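Teaching a Robot Arm From Across the Room, in a Room That Doesn't Exist

7 November 2019

I'd been told to bring a sweater because the back office at Stirkum is freezing, and whoever warned me was right. So picture me bundled up, coffee in both hands, talking for most of a morning with the woman who runs the remote teaching sessions there. She asked me to leave her name out (she says her mother reads everything), so I'll just call her the lead operator.

Stirkum makes a training program called Salleo. You sit down, pick up a hand controller, and drive a simulated arm around a simulated table. Everything you do gets saved as a demonstration, and later a learning program tries to copy you.

"People hear 'teaching a robot' and they imagine typing," she told me. "I haven't typed a line of code in weeks. I pick up bananas for a living!"

She started out doing it the other way, standing next to a real arm and pushing it through the motions with her own two hands. She still likes that best for some jobs. "You feel the weight of it, you feel when a joint doesn't want to go. With the controller, you lose all that. You've got your eyes and that's it."

I asked what she does about losing the feel of it, and she laughed and said she squints. Then she got more serious. Her trick is to stop just before closing the fingers, every single time, and look at both sides of the thing she's after. If one finger is closer than the other, she backs up and comes in again. New operators hate this. They want to swoop in. 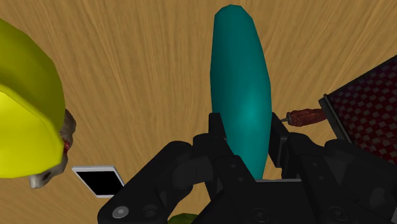

By Ki, contributing writer, home and hobby robots

The view you work from is the part that surprised me. You're right down behind the gripper, so those big black fingers fill up half of what you see, and everything else on the table has to be spotted around them. The teal shape between the fingers was easy enough. I kept losing track of the screwdriver, though, and I had no idea how close I was to the tray.

"That's the whole job," the lead operator said. "You learn where your own elbows are."

She puts odd mixtures on the table on purpose: a banana next to a flat little device with a glossy black screen, a tool, something long and rounded at the top. "If I only ever show it one lonely object on a clean table, then one lonely object is all it knows. Somebody's real kitchen counter is a mess. Mine is, anyway."

So how many times do you have to show it? I figured thousands. She asks for 100 good demonstrations per task before anybody trains on them, and she's picky about the word good. A shaky one can stay. One where you got lucky has to go. "If I bumped it and it happened to roll into my fingers, I throw it out. I don't want the arm learning to bump things and hope."

Sessions go in blocks of 8, and then you have to get up and walk around. She used to push through and do far more in one sitting, and when she looked back at those recordings she could see herself getting sloppy. The reach got faster, the pause got shorter, and by the end she wasn't lining up at all. The copy she trained from that batch did exactly the same thing. "It had my bad habits! I was kind of insulted."

She let me try four practice runs before lunch. My first was a disaster, my second was slow, and by the last one I'd started holding my breath when I closed the fingers, which she noticed right away. Apparently everyone does it.

In January she moves over to the Carkham site, where six real arms are being set up and operators will be back to guiding them by hand for part of the day. I asked if she'd miss the controller. "I'll miss the chair," she said, and went to find us some more coffee.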